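3.2 Packaging and repeat purchase

In Trakow, 367 households answered our questions on snack packaging. Four shops in Urkdale took part later, in February.
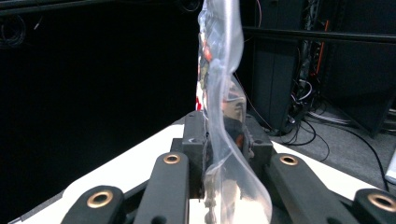 Figure 4. Clear plastic bag with its contents partly visible.

Buyers said they trust a bag more when they can see into it — even partly.
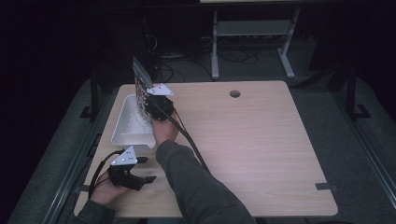 Price was the second reason, and it was stronger among larger families. The Nurano shops showed the same order.
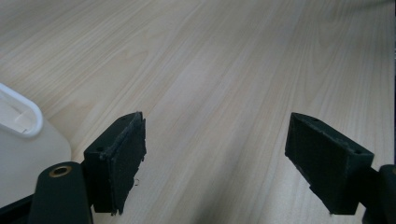
Age had only a weak effect, so we leave it out of the model in Section 5.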